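Crumbs, chalk and the little cream tray

I have been putting off writing about pigment powder for three newsletters now, mainly because every time I sit down to do it I end up with pink fingerprints on the keyboard. But so many of you wrote in after the January swap asking how to work with dry color at a small table (thirty-seven emails, bless you all) that I can't dodge it any longer!

So, the basics. I cover the table first, always, with plain white paper. I used to use newspaper and I'd lose half my color in the sports section. On white you can see every last speck, and when you're done you can fold the sheet into a funnel and tip whatever's clean enough back in the jar. The Clillow pad I like has 30 sheets and I get through one faster than I'd care to admit.

Second thing: get yourself something with walls. A saucer is fine for a pinch of color, but powder slides right off a flat plate the moment you tilt it. I've gotten very fond of a channel shape, wide at one end and narrow at the other. You can lay a brush in it, you can pour from it, and it rinses out in two seconds because there are no sharp corners for the red to hide in. The reds hide anywhere they can. I found some in my sock drawer last spring.

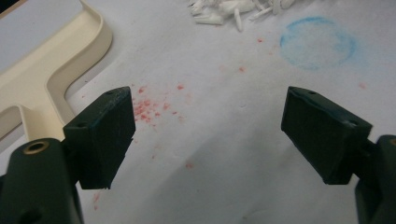
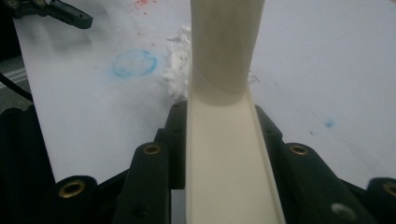
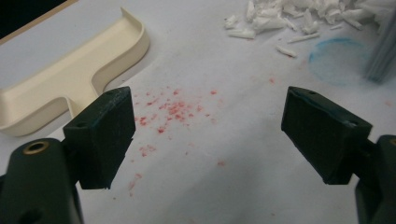
Red goes everywhere, blue stays put

If you only take one thing away from my rambling, let it be that colors have different manners. A crumbly red will scatter. Set it down gently and you've still got flecks wandering off across the paper, and if you try to sweep them up with your hand you get smudges. I leave them alone and lift them with a bit of barely damp sponge, dabbing straight down, no wiping.

A soft chalky blue is much easier company. It clings where you rub it, so you can work it into a loose ring with a fingertip and leave the middle pale, which makes a really sweet start for a moon or a wreath or the rim of a teacup. I did a whole set of Iretti note cards that way over the holidays and gave most of them to my aunt, who has now asked for more.

One more bit of housekeeping. The Brasura table is open to anyone again starting in March, mornings from nine, and the supply shelf in the Breathnach room has been restocked with paper, sponges and small jars. Please bring your own apron (mine is past saving) and put the lids back on the reds before you go to lunch. Next time, I promise, glue!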